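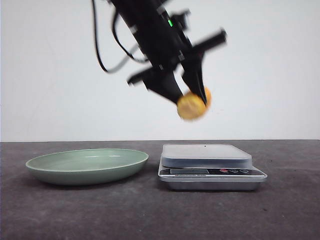
Looking for two people to help me teach a robot arm to weigh fruit (Clullholm, evenings, small pay)

Hi! I'm Vlasta Pešek, and I've got a bench at Trakonby, the shared workshop behind the old Bevberg bakery in Clullholm. Since the spring I've been building a kitchen-helper setup there with Yutong Jia, who does most of the software while I do most of the bolting, cable tying and swearing. The arm picks up a piece of fruit, puts it on a kitchen scale, waits for the reading to settle and then moves the fruit over to a plate. We call the whole thing Song, for reasons that made sense at one in the morning.

The arm learns from people driving it by hand, and so far the only people who have driven it are the two of us. We both have the same bad habits by now (I come in too fast, Yutong grabs everything too high up) and the arm has picked up every one of them. So we'd like two new pairs of hands!

What you'd be doing

You sit at the bench with a small hand controller and move the arm through the task, over and over. Pick up, weigh, move to the plate, start again. One good run is one recording. We need 300 more recordings before we retrain, split between the two of you however it falls. Between runs you move the fruit to a new spot, zero the scale and write a line in the notebook if anything went strange. Dropped fruit is fine, just mark the run as a drop and carry on. We want some of those too.

It's repetitive, I won't pretend it isn't. Bring music. The first session is mostly practice, and those runs don't go into the count, so please don't worry about being clumsy with it. It took me three evenings before I could set a lemon down without it rolling off.

Who we're after

You don't need to know anything about robots or coding. Patience helps a lot, and so does being okay with somebody next to you muttering at a laptop. If you've played a lot of video games, run a sewing machine, decorated cakes or done any kind of fiddly handwork, you'll probably get the feel of it quicker than we did. Left-handed people, please write! Yutong and I are both right-handed and I'd love to see what changes.

You do need to be 18 or over (that's the workshop's rule for the powered benches) and able to sit for a couple of hours with breaks. The bench is on the ground floor and there's no step at the side door.

When and where

Evenings in August, starting at 6:30 and finishing by 9. We'd like each person to do 12 sessions, and you can pick which evenings suit you as long as we know a few days ahead. Yutong or I will be there every time, and one of us keeps a hand near the stop button. You'll get a proper run-through of that before you touch anything.

Pay

$36 a session, cash or transfer, paid at the end of each evening. I wish it were more, but this comes out of our own pockets. There's tea, there's usually something to eat, and you're welcome to take fruit home as long as the robot hasn't squashed it.

What we record

The camera is fixed and pointed at the tabletop, and we save that video along with the arm's movements. Your hands might get in when you move the fruit, your face won't. There's no sound. If you'd like your recordings deleted later, tell us and we'll do it.

How to get in touch

Leave a note in the Song box on the shelf at Trakonby, or call the workshop on extension 294 after 5 and ask for me or Yutong. Tell us your name, which evenings you could do, and whether you'd like to come and have a go first. You can try it for half an hour before you decide, and plenty of people have just wandered over to look, so come say hi either way. We'll get back to everyone before the end of July.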